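4.2. El abandono del modo competitivo y sus explicaciones

La literatura sobre juegos multijugador en línea suele dar por sentado que el conflicto abierto entre jugadores retiene a la población de un servidor. Nuestros datos de Asum invitan a dudarlo. De los 582 participantes que completaron el cuestionario, 60 declararon haber activado el combate libre durante el periodo observado, y solo 6 lo mantenían activo al cierre de la recogida, en julio. Es difícil llamar a eso una comunidad competitiva, por mucho que el material promocional de Platlow, la empresa editora, insista en el término.

La explicación habitual atribuye el abandono a una recompensa insuficiente. Kettani, la segunda región estudiada, debería servir de contraste, pues allí la bonificación de experiencia era mayor. Las respuestas abiertas, sin embargo, apenas mencionan la bonificación. Hablan de emboscadas repetidas junto a los puntos de reaparición, de grupos organizados contra jugadores solitarios y de misiones interrumpidas (véase la figura 2).

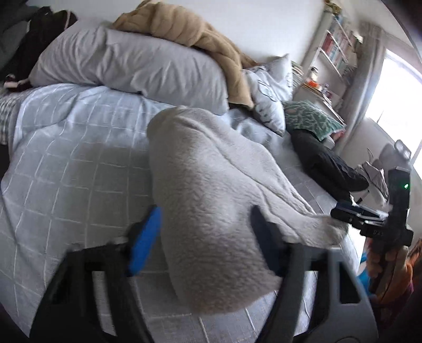

Figura 2. Manta de borreguillo color crema sobre una funda nórdica de cuadros, en un dormitorio.

Tampoco nos convence la hipótesis contraria, según la cual bastaría con emparejar a los combatientes por nivel. En Stistside, donde existía ese filtro, las quejas cambiaron de vocabulario y poco más. El nivel del personaje mide el tiempo invertido y dice muy poco de la disposición a colaborar o a hostigar. Conviene recordar, además, que el cuestionario era voluntario y que quienes abandonaron el juego por completo no figuran en la muestra, de modo que cualquier estimación del rechazo probablemente se queda corta.

Con estas reservas, nos limitamos a sostener que el incentivo numérico explica menos de lo que se le atribuye. La sección 4.3 examina si ocurre lo mismo con las recompensas cosméticas.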